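earlier studies of household storage have tended to take the basket for granted. Druveo's survey asked 200 households whether "open containers" helped them keep a room tidy, and most said yes. We doubt the answer means much. The question lumped together tubs, crates and baskets, and it was put to people who had just bought one. Chacko's follow-up kept the same wording and, unsurprisingly, got the same result.
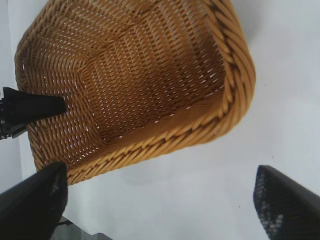
3.2 The basket as a container

Figure 2. Woven basket with rolled rim; interior and floor panel.

The type considered in this section is the rectangular wicker basket with rounded corners, sides that slope outward and a flat floor. Its weave is tight but leaves small gaps throughout. Sellers often claim that such gaps "let the contents breathe". We found no test of this in the 14 papers we read, and only one of them gave the size of the gaps at all.

The slope of the sides deserves more attention than it gets. A basket measured at the rim will seem roomier than it is at the floor, and folded cloths that fit the top may have to be bent to reach the bottom. Of the 61 households in our own sample, nine had measured before buying, and all nine had measured the rim.

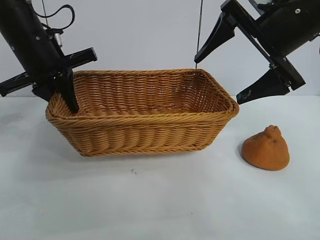
Whether this matters in daily use is less clear. Several households told us their basket was "full" when it held up to half of what the label promised, but we did not check the labels against a standard load, and neither did Druveo. The Skekisance scale, which scores tidiness by how much floor is left bare, cannot settle the point either. It gives a good mark to any room where the mess has been moved into something with sides.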